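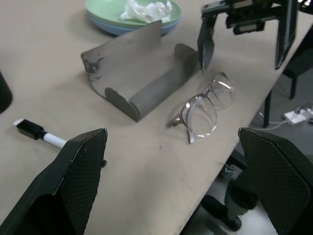

Leandro Sosa wrote to me that tidying a desk is the wrong test, and that he will believe in household machines on the day one of them can empty his kitchen drawer without a person standing near the switch. I understand him. He read my earlier page on the window cleaners in Skorkia and thought I was too kind to them.

Still, I think a desk is a fair place to begin. It is small, it is flat, and most of us leave it in the same sort of disorder: glasses folded next to a metal stand, a marker lying where it was put down, a used tissue on a plate. A child of six clears such a table in a minute, if you can make the child do it. For a machine each of these things is a separate difficulty. Clear spectacle frames are hard to find against a pale table. A tissue has no fixed shape, so the machine cannot learn it once and be finished.

I have followed this subject for 3 years, first for the newsletter in Nambridge and now only for my own pleasure. In that time I have noted down 766 attempts at small chores, from demonstrations and from films which people send me. Picking up a hard object and putting it somewhere else is now ordinary. Folding, wiping and sorting rubbish are still slow, and when something slips the machine often continues as if it had not slipped.

Two arms help more than I expected. One can keep a cup steady while the other is free for the plate. With one arm, the cup with pens in it is the thing that falls over, and then there is more to tidy than before.
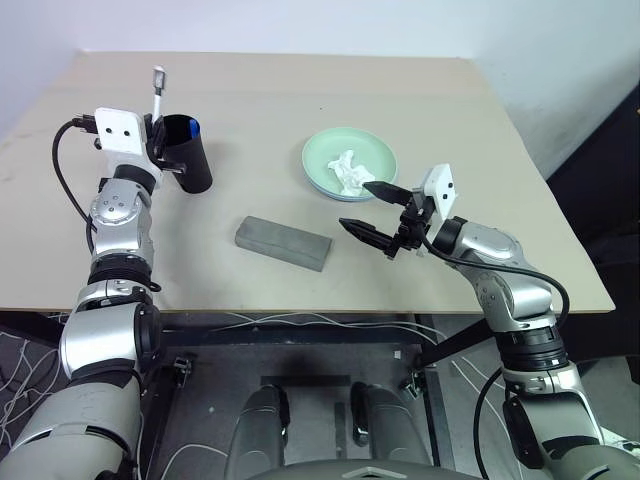
Would you pay for one to use at home now?
I would wait. The price must come down, and I want to see the same chore done 1,000 times in an ordinary flat before I let a machine near my good plates.

In a shop the answer may be different. The owner of Sallo, a small stationery shop near the station in Avram, told me that he would accept a slow machine if it worked after closing time and put the pens back in the correct cups. He does not mind if it takes until six in the morning. He minds very much if it puts a broken pen back among the good ones, and for this he has not yet seen a machine he trusts.

Leandro has promised to send me a picture of his drawer. If other readers have a chore they want me to look for, please write before December, and say how long it takes you by hand.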